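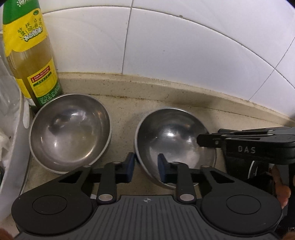 Rosser Public Library – Household Help Desk

Storing dried beans after a pantry moth problem
Posted by Nkechi Mohammed

In February I discovered pantry moths in a bag of lentils. I have discarded the lentils and washed the shelves with soap and water. The cupboard also holds 29 sealed packages of beans and rice which show no sign of damage. May these be kept, or must they be thrown away as well? I would prefer not to waste them.

Danuta Olszewski
Sealed packages may be kept, provided that each one is inspected. Look for small holes and for webbing in the corners and folds. Thin plastic and paper do not stop the larvae. As a precaution, place the packages in a freezer at 0°F for one week, then let them return to room temperature before opening them. Afterward, transfer the contents to glass jars with tight lids. Please also check the shelf peg holes and the underside of each shelf – cocoons are often found there. Pheromone traps will catch adult males but will not clear an infestation.

Anas Badawi
Bay leaves. We have used them for over 5 years.

Jannik Petersen
I would respectfully disagree regarding bay leaves, as I had two in every canister and still lost a bag of flour. The freezer advice is sound. If freezer space is limited, the packages may be treated in 2 batches, with the untreated ones kept in a closed bin away from the cupboard. Birdseed and dry pet food should be inspected too.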